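Prillmont Military Engineers Museum
Research and Collections: Frequently Asked Questions

Last reviewed January 26, 2021

General

What does the collection cover?
The museum holds material relating to army engineer units raised or quartered in the Prillmont district. The holdings consist of unit colours, cap and collar badges, shoulder titles, cloth formation patches, field notebooks, bridging manuals and a small number of vehicle data plates. Naval and air force items are not collected, except where an engineer unit was attached to those services.

How large is the collection?
The catalogue contains 2993 entries. An entry may describe a single object or a group accessioned together, such as a set of collar badges on one backing card. The figure should not be read as a count of individual objects.

Is the whole collection on display?
No. The gallery at Bivside shows badges and patches in rotation, with a changeover each April. Textiles are displayed for a maximum of 18 months and then returned to dark storage. Light levels in the textile cases are held below 70 lux.

Identifying badges and patches

Can the museum identify a badge from a photograph?
In most cases, yes. Send one photograph of the face and one of the reverse, taken square-on in daylight, with a metric ruler beside the item. The reverse is often the more useful view. Lugs, sliders, pin fittings and maker's marks narrow the date range considerably more than the design does.

Should I clean the item first?
No. Do not polish brass or white metal, and do not wash cloth patches. Polishing removes plating and softens detail used for die comparison. Verdigris on lugs should be left as is and mentioned in the enquiry.

How do I tell an original patch from a reproduction?
No single test is conclusive. The cataloguers look at the weave of the base cloth, the thread type, the edge finish and the backing. Thread that glows strongly under ultraviolet light suggests a later manufacture, although wartime patches laundered in modern detergent can give the same result. The museum gives an opinion in writing but does not issue certificates of authenticity.

Does the museum provide valuations?
No. Enquirers seeking a figure for insurance or probate should contact a licensed valuer.

Donations and loans

What happens after I offer an item?
Offers are assessed by Lai-ching Chang, Registrar, against the collecting policy. If an item is accepted, the donor receives a deed of gift in duplicate. Ownership passes to the museum when both copies are signed. Items left at the front desk without paperwork are treated as unsolicited deposits and are held for 90 days pending contact from the depositor.

How should items be packed for posting?
Wrap each badge separately in acid-free tissue and place it in a rigid carton. Patches should be laid flat between two sheets of card. Do not use newspaper, rubber bands or adhesive tape in contact with the object. Write the enquiry number on the outside of the carton and again on a slip inside.
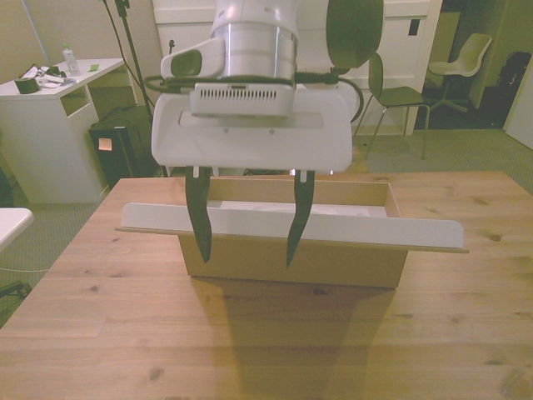
Can I attach conditions to a gift?
Generally no. The museum cannot undertake to display an item permanently or to keep a family group together in one case. A credit line will be used in labels and in the catalogue if requested on the deed.

Are loans accepted?
Only for a specific exhibition and a fixed term. The Keser bequest is the one exception and is governed by its own agreement.

Research enquiries

Can the museum supply a service record?
Individual service records are held by the national archives, and requests should be made there. The museum can supply unit histories, nominal rolls where they survive, and notes on the insignia worn by a unit at a given date.

What is the Chiang Index?
It is a card index of engineer unit signs, arranged by the motif used (bridge, beaver, grenade, pick and shovel and so on) and not by unit number. It is the quickest route to an unidentified vehicle marking. The index has been scanned but is available only in the reading room.

How long does a reply take?
Allow 20 working days. Enquiries are answered in order of receipt by Pao-chu Tang, Research Officer.

Can I reproduce images from the catalogue?
Low-resolution images may be used for private study. Publication in any format requires a licence, and the catalogue number must appear in the caption. Application forms are available from the front desk or by return email.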